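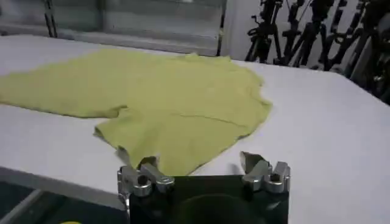 Sundermont Technical College, Department of Automation and Machine Service

Chapter 5
When the Gripper Does Not Let Go: Faults in the Handling of Cloth

In the earlier chapters we worked with parts that keep their shape. A steel bracket has the same width at every moment, and when the fingers stop closing, the controller can compare the finger position with the known width and decide if the grip is good. Cloth does not give us this help. A T-shirt on a table can lie in a very large number of ways, and its edge may be one layer thick in one place and four layers thick in another. For this reason the faults in this chapter are of a different kind, and many of them are not reported by the machine at all.

We begin with a fault that happened at the Gancombe sorting hall in May. The hall used a Zakaria arm with a gripper of two fingers to lift used garments from a table and put them on a belt. The work was going well during the morning. Shortly after 2 p.m. the arm took a shirt by the hem, lifted it, moved to the belt and opened the fingers. The shirt did not fall. A loose thread was caught in the joint behind the left finger tip. The controller had received the signal "fingers open" and it understood this as "garment released". The arm went back to the table with the shirt still hanging from it, and started the next cycle.

On the way back the shirt caught on the side guard of the belt. The arm pulled. The force limit was set to 500 newtons, a value which was left from an older job with heavy boxes, so the protective stop did not act in time. The guard was bent and one finger had to be changed. An operator was standing at the other side of the belt. She was not hurt, but the guard moved toward her.

The report by Suvetton, the company which serviced the cell, names three causes. Please read them with care, as we will return to each one.

First, the cell had no sensor for the presence of a garment after release. The state of the fingers was used in place of the state of the cloth.

Second, the force limit was not reviewed when the task was changed. For light garments the service company later used a limit of 38 newtons.

Third, the joints of the fingers were cleaned every 3000 cycles, as the manual for hard parts recommends. Cloth leaves lint and threads in open joints much sooner than this.

You may notice that no component was broken before the accident. Every part did what it was told to do. A student who looks only for a defective part will not find this kind of fault.

Before you continue with Section 5.1, stop the training cell, lock the main switch and look at the fingers from the side. Check the gap behind each finger tip and the bolts of the joints. Remove any fibers with tweezers. Do not use compressed air, and never pull on a thread while the drives have power.

5.1 Signals that describe the machine and signals that describe the work

A position signal tells us where the finger is. It says nothing about what is between the fingers, or behind them.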